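Week 3: Light and shadow in a drawn room

Welcome back! Last time we drew boxes, and I was thrilled with how many of you got your edges running to the same vanishing point. Now we get to make those boxes sit on something, and for me the whole course comes alive right at this point.

Start with one lamp. Decide where it is before you touch the page, mark it with a small cross, and keep asking which faces point towards it. Most beginners shade everything a bit grey and hope. Please be braver than that! Pick 5 tones from white paper to your softest pencil and give each face just one of them.

Round forms are harder, and much more fun. A cylinder turns away from the light slowly, so the tone has to slide. Leave a thin lighter strip along the shadow side (bounced light from the table) and it will suddenly look solid.

Pale objects against pale walls need extra care. Squint until the outline starts to go, then look for where it holds.
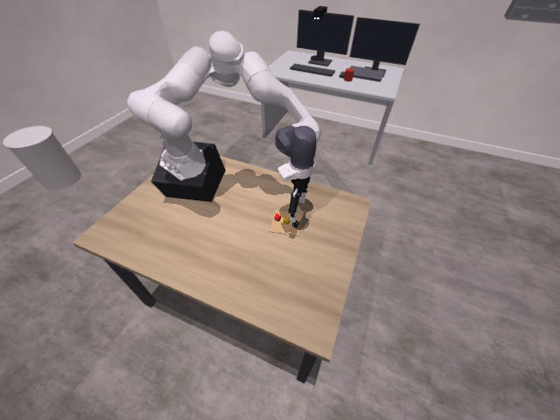 Fig. 3. White rounded forms on a black base, light grey walls.

For February: one kitchen object, one lamp, about 14 minutes a drawing. Do it three times, moving the lamp each time, and bring all of them, even the smudgy ones.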